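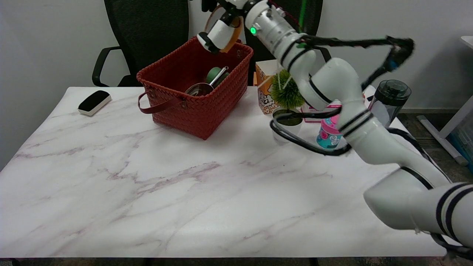

The arm over the red basket during a tabletop session with the Trundonico kit.

Trundonico sells its tabletop kit to people who want a robot arm working in an ordinary room, with ordinary things on the table. The company ships the arm, a gripper, a control box and the Ratitik software in one crate. The buyer supplies the table and whatever goes on it.

Khanyisile Modise has had a kit in her office since October. She teaches evening classes in automation and wanted something her students could run without a safety cage or a full-time technician. Setup took her 3 hours, most of it spent on the table clamp, which has to be tightened in a fixed order that the printed manual gets wrong. The online version has the right one.

On the marble-patterned table in her office the objects change from week to week. On the day of our visit they included a woven basket with a leather handle, a popcorn box, a pink cup, a water bottle, a whiteboard eraser and a small potted plant, the artificial kind. Modise likes a mix of hard and soft shapes. A basket is a good test, she said, "because the gripper has to come in from the top and stay clear of the handle."

Ratitik lets the user guide the arm by hand, save the motion and play it back. We saved a reach over the basket and ran it 44 times in one afternoon. The arm stopped short on four of those runs, each time with the same joint warning. Restarting the control box cleared it.

The cables are the weak point. They run outside the arm, and the thick bundle near the upper section loops out far enough to catch on tall objects. Gaétan MacLeod, who handles support for Trundonico, said a shorter set is being tested and will be sent to current owners on request. He gave no date.

The gripper is easy to swap, with one tool and no rewiring. The software is slower to like. Saved motions are listed by number only, and after 85 of them Modise keeps a paper notebook beside the keyboard.

Support calls are answered on weekdays. A one-year service plan, sold separately through Kennedy, covers the joints and the control box but leaves out the gripper fingers. Orders for the next batch open Tue 26 April.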